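Ralleck list: teaching by hand and by remote control
Thread: Hand guiding or remote control for mixed household tasks?
From: Ásdís Eskildsen
Date: June 7, 2023

Heather Fairweather wrote:

> Dear all, we are starting to record household tasks at Jeneck and
> must decide between guiding the arm by hand and driving it by
> remote control. My colleagues prefer by hand, as they learn it in
> minutes. I am not so sure. Two of our tasks involve water, and one
> is putting things on plates. Has anyone done both kinds on one arm?
> And how many demonstrations did you throw away?
>
> Heather

Dear Heather,

I have done both kinds, so I will try to answer in order. Please excuse my English where it is stiff.

We started in April with hand guiding only. For large movements it is very pleasant. You hold the arm above the gripper, you walk it to the goal, and the arm remembers. The trouble came when we looked at the recordings from the wrist camera. In many of them there was a sleeve, or four fingers, or the side of somebody's head. The robot will never see these things when it works alone, so we did not want it to learn from them. We tried to stand farther away with straight elbows, but then the movements became shaky and our shoulders hurt.

After this we changed to remote control for everything where the wrist view matters. We use the small leader arm from the Zultwood kit. The person stands beside the table and moves the leader, and the real arm follows. It is slower to learn. My first day with it was quite bad, I closed the gripper each time I wanted to turn it. I would give each new person a full afternoon and keep nothing from that afternoon.

For your plates I think remote control is good, but let the person stand where they can see the rim. The height is difficult to judge from the side. We also record each task from a fixed camera, and when the wrist view and the fixed view disagree about what happened, I believe the fixed one.

For the water tasks I have three remarks. First, a hose is not a rigid tool. The fingers can hold it well and the tip can still point somewhere else, so the person must watch the tip and forget the gripper. Second, when you guide by hand you feel the hose pulling, and with our leader arm you feel nothing. This is the one place where I miss hand guiding. Third, go slowly when the hose is running. The policy copies your hurry also.

Two views from our place, first the table from the fixed camera and then the hose from the wrist:

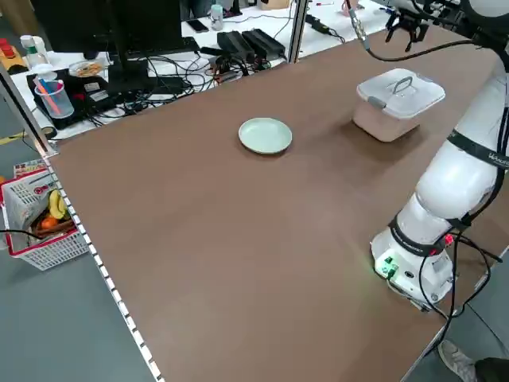
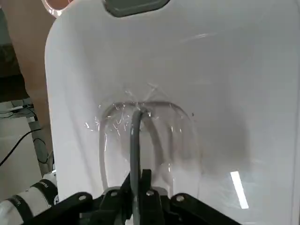
You asked how many we threw away. We have recorded 3,672 demonstrations until now, both ways together. I don't have a good number for the bad ones, because in April we deleted them without writing it down, and I regret this. Now we keep them in a separate folder with one word for the reason: "sleeve", "dropped", "lost", "too fast". "Too fast" is the biggest folder.

If you have time for only one method, take remote control and let people practise. If your arm has a good free-drive mode, use it to set the start positions. We still do so every morning, and it saves much work with the leader.

One question back to you: do you reset the objects to marked places between the recordings, or do you put them down as they come? We used marks for the first 1,000 and I am afraid the robot learned the marks. The Marquez script for random places looks useful, but I could not make it run with our version.

With kind regards,
Ásdís

Comments (3)

Heather Fairweather
Thank you, this is just what I needed. The remark about sleeves has settled the argument here. On your question, we have no marks at all at the moment, we just put things down. I suspect we all put them down in the same corner though.

tomato_loop
Can you share how long one demonstration is? Ours are near a minute and people get tired by lunch.

Ásdís Eskildsen
@tomato_loop It depends on the task, but we stop each person after two hours and change. Tired people make the "dropped" folder grow.

Last updated: June 2023

Contact the list owner | © Ralleck list and its authors | Back to top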